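Which box? Storage project, second report

For anyone who missed the first report, my project is about plastic storage containers and how people choose between them when they have a pile of stuff and one table to sort it on. I got very into this. My mum now hides her lunchboxes from me!

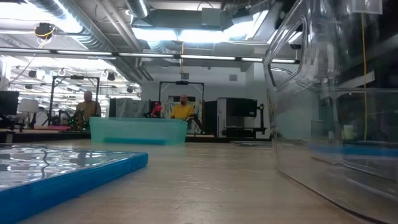
Siltberg, October

I started with the clear ones, as everyone says they like to see what's inside. Fair enough, but a big clear container also throws back a lot of glare, and curved walls bend whatever is behind them. The teal bin is only see-through up to a point, yet I found it calmer to look at – and it's low, so you can reach in without knocking your elbow on the rim.

I gave out 100 question sheets and got 30 back (mostly from the Drorkby end of town). People cared about lids far more than I'd guessed. The flat tray with the blue rim got lots of love for its colour, though a shiny top is a pain under ceiling lights if you want to read a label underneath.
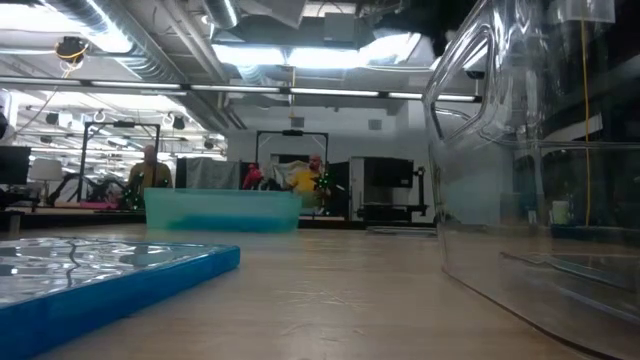 Azadeh Nazari thought I should have asked about stacking first, as a box that won't stack is no use in a small flat however nice it looks. She's right, and it's going on the next sheet. I'd also like to try sorting small things by colour, if I can borrow enough bits.

Comments

Kombo284: We use shallow bins for craft stuff. Deep ones just eat the scissors.

Vetance: Did you ask anyone about cleaning them? Corners are the worst.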